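Prernada two-tier shoe cabinet, six months in

Bought in September for the hallway. Assembly, smell, doors, and whether it holds real shoes.

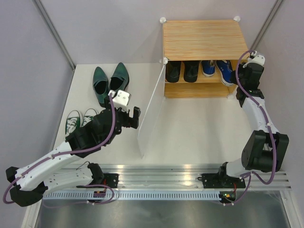

Maribel Condori asked under my shoe rack post whether a closed cabinet makes the smell worse, and whether the plastic corners on these snap-together ones hold up once there are boots inside. Those were my two worries as well, so I'll start there.

Smell first. Any closed cabinet traps damp if you put shoes away straight after a rainy walk. I leave mine on the mat overnight and put them in the next morning. With that habit there has been no smell worth mentioning. When I skipped it for a week in winter, there was. An open rack is more forgiving, but everything on it gets dusty.

The corners have been fine. You push the panels into the connectors and tap them home with a rubber mallet. The instructions say 2 people. I did it alone in 40 minutes, and most of that was one panel I had in backward. Do the base on a flat floor – mine went together on carpet the first time and came out twisted.

Capacity is where the listing is generous. It counts flat sandals. I get six pairs of adult shoes in, or four pairs and one pair of ankle boots laid on their sides. Tall boots don't fit. My size 43 hiking shoes go in at an angle or the door won't shut.

The door is the weak part. It's thin and it flexes if you pull from the top corner, so pull from the middle. It also needs room to swing, and in a narrow hall you will be stepping around it. I looked at the Irell, which has tilting drawers and would suit a tight space better, but it has to be screwed to the wall and I rent.

Cleaning is easy. A damp cloth does the inside, and a sheet of shelf liner on the bottom catches the grit.

The seller's page had 1,069 reviews when I ordered, and the complaints were mostly about missing connectors. Mine had all of them plus one spare. Count them before you start anyway.

I'd buy it again for a rented place with a few pairs by the door. For a family of four, get something deeper.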